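Ticket subject: Saved decks show as incomplete after July balance patch
Product: Plultar (desktop client, Dunari launcher)
Category: Collection / Deck builder
Status: Resolved, workaround no longer needed

Reported by player

Since the July patch, most of my saved decks have a grey banner that says "Missing cards" and I can't queue ranked with them. I own all the cards. If I open the collection and search for them by name they are there, full colour, with the right number of copies. The decks affected are my Witent control list, the Witent token list and everything I had in the Wild folder. My Bai aggro deck is fine. I didn't dust anything before the patch. I tried removing a card and putting it back and the banner went away, but when I closed the game and opened it again it was back.

Also the collection counter used to say 172 for Witent cards and now the page looks the same but the number is blank.

Support, first reply

Thanks for the report. Please try the following in order and tell us where it stops working.

Close Plultar fully, including the tray icon.
In Dunari, open the game's settings and choose Verify Files.
Start the game, go straight to Collection and wait for the sync wheel in the corner to finish before opening any deck.
Open one of the affected decks and save it under a new name.

Please don't dust or craft anything until we've had a look. If the client thinks a card is missing it will offer to craft it for 400 dust, and it will take the dust even if you already have the copies.

Reported by player

Verify Files found nothing. The sync wheel never finishes. I left it going while I made dinner and it was still spinning. Saved the control deck under a new name and the copy has the same banner. I had already crafted one card before reading your message, so that's 400 dust gone — can I have it back?

Support, second reply

The dust will be refunded. It goes back to the account as a separate line in your history and the extra copy is removed, so don't be surprised when the card count drops by one.

The sync wheel not finishing is the useful part. Can you go to Options, Account, Export Log and attach the file? Please do it while the wheel is still spinning, as the log is cleared when sync ends or the game closes.

Reported by player

Attached. I also tried the game on my old laptop, same account, and the decks are fine on there. No banner, and the counter says 172.

Support, internal note copied to ticket

Log shows the client asking for the Witent set over and over and rejecting the answer each time. Local card index is version 2, server index is version 7. Client should have thrown out the old index when the patch was installed and didn't. The laptop had no saved index, so it pulled a clean one. Bai cards weren't touched in the patch, so that deck still matches.

Verify Files does not check the index. It is stored with the player's settings and not in the install folder.

Support, third reply

Found the cause. Your desktop is still using a card list from an earlier version of the game. To clear it:

Close Plultar and Dunari.
Open your Documents folder, then Plultar, then Cache.
Delete the folder called cardindex. Leave the one called decks alone — it holds any lists that haven't been uploaded yet.
Start Dunari, then the game. The first load will be slower than usual.

If you use a deck tracker or any other overlay, leave it off for the first launch. Some of them keep the index file open and the game can't replace it.

Reported by player

That worked. The wheel stopped, the banners are gone and I've played a ranked game with the control list. The tracker was running every time I'd tried before, so maybe that was it. Dust is back as well. The custom card back on the token deck has gone to the default one, but I can set that again myself.

Support, closing note

Card back reset is a known side effect of clearing the index and has been logged separately. A later client update removes the old index on launch, and players who have installed it don't need to delete the folder by hand. Closing the ticket. Reply to reopen it if the banner comes back.

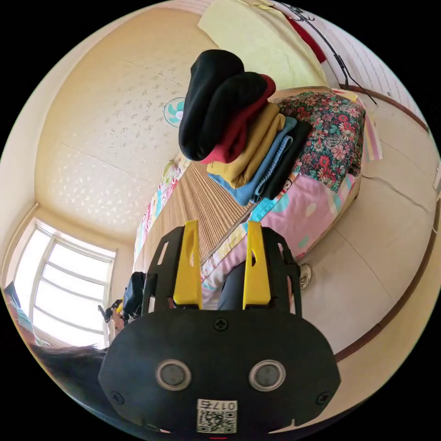 Plultar Player Support — Collection and Decks Team
Tickets are answered in the order they arrive. For refunds, include the name of the card and whether it was crafted or dusted.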